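Right. I have finished reading all 3,874 messages in our building's group chat, from the beginning, and I'm going to tell you about it. 1/

I did this because I had a cold and because Lempi Hämäläinen on the second floor told me I'd been "very rude about the bins, historically". I wanted to see the evidence. 2/

I had been rude about the bins. It was two years ago and I'd used the phrase "as any adult can see". I've apologised. Lempi said thank you and then sent me a photo of the bins. 3/

So, findings. The biggest single subject in the chat is parcels. Who has one, who hasn't, who signed for one as "Neighbour" and then went to Portugal. 4/

There is a man in flat 6 known to all of us as Gavrilă, and I still couldn't tell you if it's his first name or his surname. He has taken in everybody's parcels for years. He announces each one like a birth. "A box has come for flat 9. It is heavy. All is well." 5/

The second biggest subject is noise, which in our building has its own grammar. You never accuse. You ask whether "anyone else" can hear the drilling. The person drilling then replies that yes, they can hear it too, very annoying. 6/

In March there was a four-day argument about a smell. It was soup. The soup's owner came forward on day three and the argument carried on without her. 7/

Vilja Hämäläinen (Lempi's sister, flat 3, the two of them communicate only through the group) has used the thumbs up exactly once. It was in reply to the news that the lift was broken. She lives on the ground floor. 8/

Then there's the Dovoleck period. Dovoleck is the firm that manages the building. For one bright fortnight they had a person in the chat, called only "Dovoleck Support", who answered every question with "Noted". 9/

Is the water coming back on? Noted. Do you mean noted yes? Noted. Happy Easter to you and your family. Noted. 10/

Dovoleck Support left the group at 2.14 in the morning, which I find quite moving. I like to imagine them walking out into the rain. 11/

Now, decorating. We voted on the colour of the stairwell. There were 10 options and the winner was called Narum, a sort of beige that has given up. Second place was a beige that hadn't. 12/

The losing side has never accepted the result. Any time a flake of paint comes off a wall, someone writes "Narum" and nothing else. 13/

It did set everyone off about their own flats though. You wouldn't believe how strongly people feel about floorboards. I was neutral on floorboards until message 1,000 or thereabouts and now I have a side. 14/

My side is wood on the floor, one properly dark red wall, and a door that looks like a door. 15/
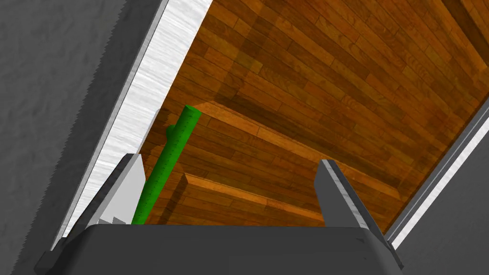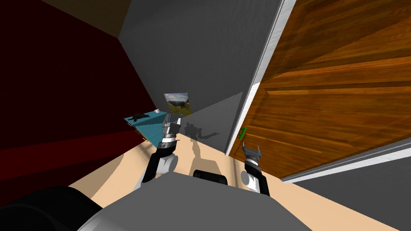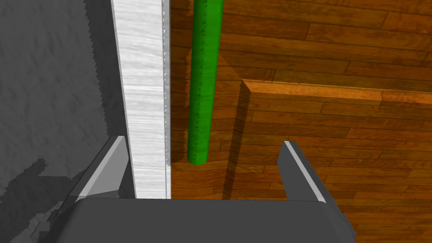

Lempi says a red wall makes a room look smaller. Lempi has a corner sofa the size of a ferry, so I'm taking that under advisement. 16/

Gavrilă's contribution to the whole debate was "I have lino. All is well." 17/

I should mention the Betau incident, as people who were there will be cross if I don't. Betau is a cat. Betau belongs to flat 11 but has, it emerged over one long Saturday, been having breakfast in four other flats. 18/

He had a different name in each of them. Flat 2 had bought him a bed. Flat 8 had taken him to the vet and paid roughly 200 for the privilege, and would like it known that they are not asking for it back, and have liked it known several times. 19/

The owner's message ran to nine paragraphs and ended "please stop feeding my son". Vilja replied "which one is he". 20/

There is now a separate group for the cat. It has more members than the main one. I'm told the tone is much warmer and that there's a rota. I haven't been invited, on account of the bins. 21/

What else. Someone lost a single glove in the lobby and it was claimed by two people. Someone asked for a ladder and was offered five, so we're a five-ladder building and I'd been buying my own lightbulbs in fear for years, standing on a suitcase. 22/

Also there's a message from me, eleven at night, no context, that says "is it just me or is the moon a bit much". No replies. One thumbs up, later removed. 23/

My cold's better, thanks to those who asked. Gavrilă left oranges outside the door and told the group about it before he told me. 24/

Somebody has just written "can anyone else smell that", so I'm going to go and put the kettle on and watch. 25/25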